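Food Waste in Shared Student Kitchens: A Study of Two Halls of Residence

Module report, Household Resources and Behaviour
Submitted in September

1. Introduction

Food thrown away at home makes up a large share of all food waste, yet most advice on the subject is written with families in mind. Students living in halls shop alone, store food in shared fridges and often eat at irregular times. This report examines how residents of two halls, Judden House and Moodley Court, buy, store and discard food, and considers whether a simple change to storage could reduce the amount thrown away.

2. Background

Both halls are managed by the Limunbridge accommodation office and stand within walking distance of the same supermarket. Judden House has large kitchens, each with two full-height fridges. Moodley Court is older, and its kitchens have a single fridge with a small freezer box. Neither hall had a separate food waste collection when the project began, although one was introduced at Moodley Court before the final survey.

3. Method

An online survey was sent to 200 residents across the two halls. It asked how often they shopped, whether they planned meals, and what kinds of food they had thrown away in the previous week. Nine residents then agreed to a short interview and to keep a kitchen diary for 15 days. Diary keepers wrote down each item discarded and the reason, using a fixed list: past its date, spoiled before its date, cooked but not eaten, or forgotten.

Leftovers on the plate were recorded separately from food that had never been cooked. The distinction matters, as the two have different causes and a storage measure can only be expected to affect the second.

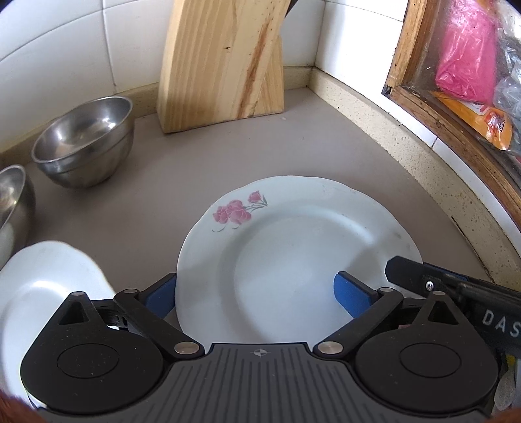 Diary keepers were not asked to weigh their waste. An early trial with kitchen scales proved tiresome and two participants stopped recording altogether, so entries were made by item and by a rough size (small, medium or large).

4. Findings

Bread, bagged salad and cooked rice appeared most often in the diaries. Bread was usually discarded because a full loaf is too much for one person, and several interviewees said they would freeze half if there were room. This complaint came mainly from Moodley Court.

Forgotten food was more common at Judden House. The larger fridges allowed items to be pushed to the back, and residents were unsure which shelves were theirs. One interviewee described buying a second jar of pesto - and later a third - before finding the first.

Meal planning made less difference than expected. Residents who planned their meals still threw food away when they went out at short notice.

5. Trial of labelled shelves

One kitchen in Judden House was given Nekik shelf labels, which clip to the front edge of the fridge shelf and can be wiped clean. Residents wrote their room number on the label and moved anything close to its date to a shared "use first" shelf. Those interviewed afterwards found the room labels useful. Opinion on the shared shelf was divided, with some reluctant to take food bought by others.

6. Limitations

The diary group was small and chose to take part, and its members may have been more careful than other residents. Recording by item gives no reliable measure of weight. The trial covered a single kitchen, and no comparison kitchen was observed over the same period.

7. Recommendations

The accommodation office should consider fitting shelf labels in all Judden House kitchens at the start of the academic year. At Moodley Court, a larger freezer would be of more use than labels. A repeat of the diary exercise in the spring term, with weekly reminders, would show whether the habits recorded are typical of the year as a whole.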